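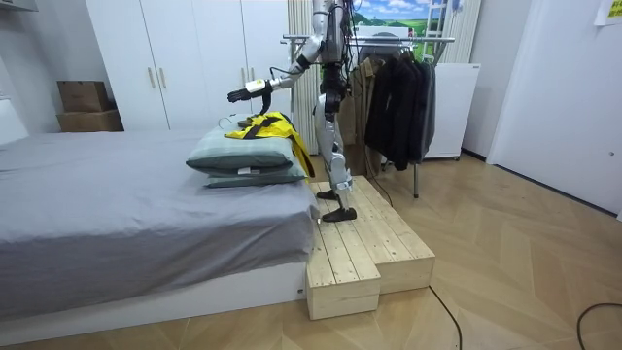

Prarkbridge General > Career mode

Topic: Is the Bruvusard night route broken or am I just bad at it

tallgrass_ty
Joined: November
Posts: 18

Okay so I've been playing Prarkbridge pretty much every evening since the big patch dropped, and I'm stuck on the Bruvusard night freight in career mode. I have tried everything I can think of. I run the first half clean, I'm on time at the junction, and then the long downhill eats me alive and I either blow the speed limit or I crawl into the yard four minutes late. Best score so far is 996 and you need a thousand for gold. Four points!!

Before the patch I had gold on every night route, so my gut says they changed something with the brakes and didn't put it in the notes. Is anybody else seeing this? I'm on PC with a regular gamepad, train weight on default, weather on random (usually rain, because of course it is).

marmalade_switch
Posts: 2,4k

The brakes did change. They take longer to fill now. If you hit the brake where the old trackside marker was, you're late every time. Start earlier, like before the second tunnel, and feather it. I got gold on my third run.

tallgrass_ty

Before the SECOND tunnel? Man. I've been waiting for the signal bridge. Will try tonight. But still, shouldn't that be in the notes?

Liviu Cârstea

It is in the notes, kind of. There's a line that says "adjusted air behavior on long consists" and that's all we got. I write patch notes for a living (boring office software, nothing fun) and if I turned in a line like that my boss would send it right back.

I like the new brakes though. The old ones were like a car. You'd pull the lever and a mile of coal would just stop. Now you have to think ahead, and the first time I brought the freight down that hill without touching the emergency handle I got up and did a little lap of the living room.

pudding_dan

Hard disagree with all of this. I didn't buy Prarkbridge to do homework. The old brakes were fun, you could jump in for half an hour after work and run a route. Now if I skip a week I have to relearn the whole thing. Realism should be a toggle. Harb had a toggle for it in their last game and everyone was happy!

marmalade_switch

Everyone was not happy, I was on that forum. The leaderboards were a mess because the easy brakes and the real brakes all got dumped into one list.

pudding_dan

So split the list. Two lists. Done.

quietcaboose

Splitting the list halves the people on it. Some of the small branch routes barely have anyone as is.

Also Ty, check your weather setting. Rain and the downhill is a rotten combo, and the gold score doesn't care what weather you had. Put it on clear, get your gold, then go back to random and enjoy yourself. It's not cheating, it's in the menu.

tallgrass_ty

Feels a little like cheating lol. But I'm four points off so I'll take it.
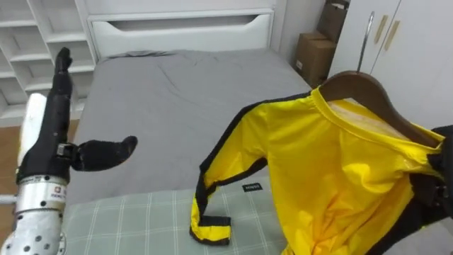

Robot hand with the thumb out, and a wooden coat hanger over on the right.

Jad Awwad

Jumping in because I spent way too long on this exact route. I have 200 hours in the game and I bet a quarter of it is that hill. What worked for me:

Don't touch the throttle after the water tower. You feel like you're losing time but the grade picks you right back up.

First brake notch as you go into the second tunnel, like marmalade said. Leave it there. Don't go to two until the speed stops climbing, even if the little advisor guy in the corner is yelling.

Let go completely at the foot of the hill, BEFORE the yard limit sign. The release is slow now too, and that's where I was dropping my minutes. I was dragging half-set brakes across the flat and wondering why the thing felt like it was full of wet sand.

You can turn the advisor off, by the way. Settings, cab, scroll way down. Best thing I ever did.

marmalade_switch

The release! Yes, I forgot that part. Good list.

pudding_dan

See, this is my point. That's a whole list for one hill.

Jad Awwad

Fair, but I like the list haha. Getting it wrong for a week and then getting it right is the game for me. If you want something quick, the Astus pack is really good for that. Short passenger hops, light trains, the brakes bite almost right away. I run those when I'm tired.

pudding_dan

I don't own Astus. Is it worth it? I kept looking at it in the last sale and then not buying it.

quietcaboose

I'd say yes on sale, no at full price. Five stations on the main line and you'll know them by heart pretty fast. The coastal stretch is gorgeous in the morning, though. The sound is better than the base game too, especially the doors and the rail joints.

Liviu Cârstea

I'd go further, I think it's the best thing Harb has made. But I'm a commuter train person and I know we're a minority in here. The freight crowd hated it.

marmalade_switch

The freight crowd did hate it. I am the freight crowd. There isn't a single yard! You pull in, you open the doors, you close the doors. My kid loves it.

tallgrass_ty

Back with an update. Clear weather, hands off after the water tower, notch one at the second tunnel. I came down the hill at two under the limit and got to the yard with time to spare... and then ran the last signal because I was so busy being pleased with myself. Run failed.

Jad Awwad

Noooo

quietcaboose

Been there. It's the dwarf signal on the left, right? Tucked in behind the parked wagons? I had to switch to the outside view to find it the first time.

tallgrass_ty

That's the one. Never saw it. I was always so late getting there that it had gone green by itself, I guess.

pudding_dan

Okay, THAT I'll call bad design. You can't see it from the cab at all if you sit on the right.

Liviu Cârstea

Agreed on that one. There's a thread for it in the bug section, go add your vote. Harb replied to it on 25th November and said they'd look at moving the wagons.

tallgrass_ty

Voted. One more run before bed, and if I miss it this time I'm going to buy Astus and open doors like marmalade's kid.

marmalade_switch

We run together after dinner most nights if you want to join. Mic optional.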